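Subject: Re: [small-arms] Anyone tried the Girnetti gripper kit?
From: Mircea Iordache
To: small-arms list

On a December evening, Pascu wrote:

> We're looking at the Girnetti kit for our sorting bench at Kurham. The
> price is fine, but the web page says very little. Does it cope with
> rounded, shiny things? And how much of the set-up software do you have
> to fight with before it picks anything up? We have two people and not
> much patience.
>
> Pascu

Hello Pascu, and hello all,

Yes! We've had one since the start of term and I've been meaning to write it up, so thanks for the push.

Short version: I like it a lot. The fingers are soft enough that they give a bit when they meet something curved, and that makes them very forgiving if your camera is slightly out (ours usually is). Toy fruit is our standard test because it's cheap, light and slippery, and the kit took to it far quicker than the old suction cup did. Bananas were the thing I worried about, with that curve and nowhere flat to hold, but if you come in near one end and keep the closing force low it works nicely. Small round fruit is harder. It wants to roll off just as the fingers arrive, so slow the last bit of the approach right down.

On the software – the installer is dull but it does work. We had the arm moving in an afternoon and the first proper pick after 2 days, most of which went on the camera position. The default settings assume the camera is looking straight down. If yours looks in at an angle, do the long calibration, the one with 7 poses, and don't be tempted by the quick one. I was, and the arm spent a happy hour closing its fingers on thin air next to the basket.

We've now done a bit over 4000 picks on one set of fingers. They have gone slightly shiny at the tips but still hold. Girnetti say to clean them every 400, with a damp cloth and nothing stronger, and you can tell when you've forgotten.

Grumbles, so you get the full picture:

The cable is stiff and the clips in the box are too small for it. Leave a generous loop beside the arm or it will tug on the wrist when you turn.

The manual has no index. Search the PDF for "release height" before you do anything with a basket. The default lets go far too high and light things bounce out. Ours now goes right down inside the rim before it opens, and I wish I'd changed that on day one.

The task editor only takes one drop-off place per job unless you pay for the Dulska add-on. We haven't, we just write a new job for each basket, and for a bench with only a few sorts of object that's no bother at all.

One cheap tip that isn't in the manual: write the name of each drop-off spot straight on the table in marker. It does nothing for the robot, but it's lovely for the people, especially when somebody else has been using the bench and every basket has wandered.

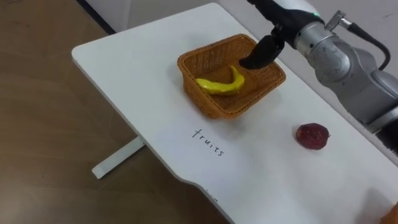

If you want our settings file, Pascu, write to me off list and I'll send it with my notes, spelling mistakes and all. I'd be very keen to hear how it gets on with heavier things, too – everything we pick is light, so I can't tell you anything useful about a full jar or a tin.

All the best,
Mircea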